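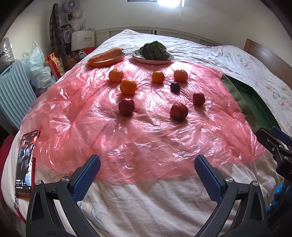

Wing-yan Liu wrote in to ask whether the Pruvum finger pads still let go of plums, and the reply from Lavance was that a firmware update had "addressed grip events."

Maybe. The recall notice of December 23, 2018 covered 555 sets, and the fault was a pad that slid on its backing after over 2,000 closes. The new pads carry a 3-year warranty that leaves out soft fruit.

Pruvum replacement pads, pair: $33
Ships without screws. Stop using any pad that shifts under your thumb.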